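Listell moves tool return at Bandley to two-arm cells

Listell has put two-arm robot cells into the tool crib at its Bandley works, and the fitters who used to hand kits over the counter have started the new roster on Monday. The cells take over the sorting of hand tools that come back from the maintenance shifts. Issue, inspection and calibration stay with people.

The crib handles 614 returned items in an ordinary week, most of them screwdrivers, hex keys and tape measures. Until now each one was picked out of a return bin by hand, checked against a kit list and put back in its place. Attendants did the job standing, largely in the last hour of the shift, when the queue at the counter was also at its longest.

Each cell is a walled work surface with an arm at either side of the front rail. Both arms end in a parallel gripper with a camera module above it, so each arm works partly from its own close view.

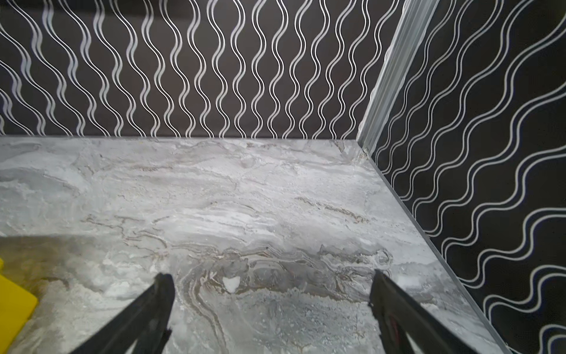 Bevan Kerslake, who runs the crib, said the attendants' day has changed more at the end than at the start. Returns can be fed to a cell in small lots through the shift, and the person on the counter is free to deal with damaged gear while the fitter who damaged it is still there to explain.

"We used to find a chipped blade the next morning and have no idea whose job it came off," Kerslake said. "Now there's time to look at things. That's most of the gain so far."

The controller holds 214 tool types. Anything it can't match, or matches with low confidence, is left where it lies and flagged to the attendant, who either clears it by hand or labels it for the next model update. Labelling is a new duty. It was written into the attendant classification after talks with staff in June and is paid at the higher of the two existing grades.

Soft and irregular items remain a weak point. Sleeves, foam covers and anything wrapped in fabric deform in the grip, and the force settings that suit a steel key don't suit them. Long tools lying close to a wall are also slow, as the wrist has to be brought around to clear the panel before the fingers can close. Attendants have been asked to set returns down toward the middle of the surface where they can.

Milan Martens, the automation engineer responsible for the installation, said the arms are not fast. A practised attendant still beats a cell on any single lot. The case for the equipment rests on steady work across a whole shift and on the return log, which is now written at the time of sorting instead of being keyed in afterwards.

"Cycle time was never the number we were chasing," Martens said. "The log was wrong often enough that people had stopped trusting it, and they were drawing duplicates to be safe."

Duplicate stock is where the company expects to see a saving. The crib carries 2,000 hand tools on its register, and Kerslake would like to bring that down over the next two stocktakes. He declined to put a target on it.

No positions have been cut at Bandley. One attendant has transferred to calibration, and the vacancy won't be filled. The delegates' group on site has asked for a review once the first quarter's figures are in, covering workload on the counter and the amount of time spent on flagged items. Management has agreed to the review but has not yet settled who will carry it out.

Training took two half-days per person. The first covered isolation, reset and safe reach - arms are stopped before anyone puts a hand past the front rail - and the second was spent at the cells with mixed returns. Several attendants asked for more time on recovery after a dropped tool, and a further session has been added to the roster.

Changeover between kits is still manual. The attendant sets the tray for the kit in the middle of the work surface, loads the kit list and releases the arms.
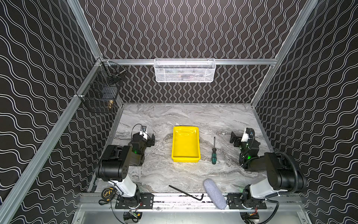

Next sites

The Ashby depot is due to receive the same equipment once its crib has been rewired. Its volumes are lower, with 80 returns in a typical week, and the plan there is for a single cell run by whoever is on the counter. Kerslake will spend the first fortnight at Ashby with the local staff.

Ratov, the third site under consideration, runs a night shift with no attendant on duty. Martens said unattended running is outside the current risk assessment and would need a separate one, along with changes to the guarding. A decision on Ratov will wait for the Bandley review.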